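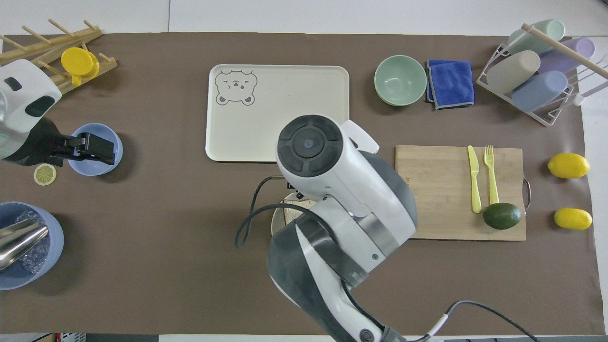 Search products Go

Jilport Table Mat, Brown

Reading time: 3 min

The Jilport table mat is supplied by Prevulen for use in teaching kitchens, shared dining rooms and demonstration areas. It protects a tabletop during the preparation and serving of light meals and gives every item a fixed place on the work surface.

Item number: 1657
Color: brown
Sold in: packs of 70
Delivery: from the Gravorport warehouse

Arranging the table

The mat should be laid flat on a clean, dry table before any other item is set down. Cutting boards belong to one side, with the fork and knife placed together on the board and whole fruit close by. Bowls and folded cloths may stand next to the mug rack. The center is reserved for the plate, which may rest on a placemat of its own – the Juška range includes several in light colors. 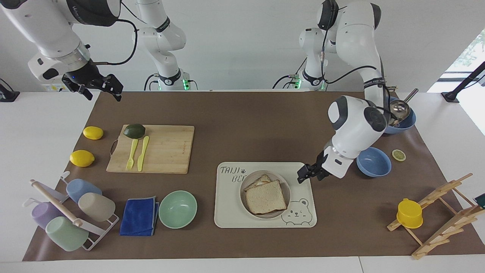
Gravorport Learning Kitchen writes that the cutting board should stay well away from the plate, as lemon juice reaches the bread very quickly once slicing begins. Prevulen supports this advice and recommends serving sandwiches before any fruit is cut.

Care and replacement

Crumbs should be brushed off after each meal. A mat that has become stained or torn should be replaced. Institutions ordering 400 mats or more may request a delivery schedule – orders for the fall term are accepted until August.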